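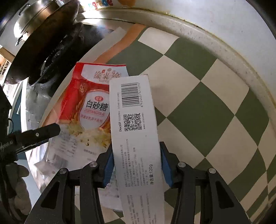
Ebbe Engström wrote to us in November that we had the question the wrong way around, and that if we wanted to know why parents in Gavutbridge had stopped coming to school board meetings, we should start by asking what happened to the ones who came. We had sent out an early draft of our survey for comment, and this was the longest reply we received. It changed a good part of what follows, and we are grateful for it.

4.2 Public comment and the closing of Sayegh Elementary

Most earlier work on board meetings, our own included, has treated the public comment period as a kind of thermometer. A proposal goes on the agenda, people line up at the microphone, and the researcher counts who is for it and who is against. We still think there is something to be learned that way, but after sitting through a good many evenings in folding chairs we have come to believe that the rules of the comment period deserve just as much attention as the comments themselves.

The two boards we studied, Gavutbridge and Sidari, have a lot in common. Both are elected by ward, both meet in a high school library, and both spent the school year arguing over whether to close a small elementary school with falling enrollment. Where they differ is in how they let people talk. Gavutbridge sets aside 30 minutes at the start of the meeting, before the superintendent has presented anything, and gives each speaker two minutes. Sidari takes comments item by item, after the presentation and before the vote, and the chair has wide freedom to let a speaker finish a thought (and she used it often, sometimes to the visible distress of the board clerk).

What this meant for the Sayegh closing in Gavutbridge is that parents were speaking to a plan they had not yet heard. Several of them prepared remarks on bus routes, only to learn later the same evening that the routes had been redrawn. By then the comment period was over, and the next one was a month away. Many of these families turned to writing instead. The district received 181 written comments on the closing, and we read every one of them, which took most of a winter and was a good deal more moving than we had expected.

Figure 2. A tall, narrow food package in red and white.

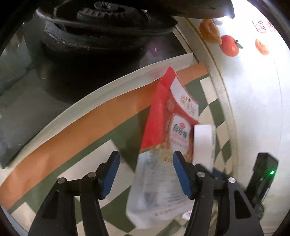

The written comments were coded by two readers working apart from each other, using the same list of themes we had drawn up for the spoken remarks. Disagreements were talked through over the phone until we settled on a code. Travel to school came up again and again, and so did the after-school program, but the theme that surprised us was procedure. Parents wrote about the order of the agenda, about being thanked and moved along, about not knowing whether anyone had read their last letter. One mother asked the board, very politely, to please tell her which of her questions it meant to answer.

We found hardly any of this in Sidari, although feelings about the closing there ran every bit as high. Board members in Sidari would often reply to a speaker on the spot, and even a reply that amounted to "we don't know yet" seems to have counted for something. We would be cautious about making too much of the contrast. Sidari is the smaller district, its chair had taught many of the parents who came to speak, and its meetings were recorded by Grukico, a contractor that posted them online by the next morning. Gavutbridge put out written minutes only, and these list speakers by name without saying what they said. We return to the matter of minutes in Section 4.3.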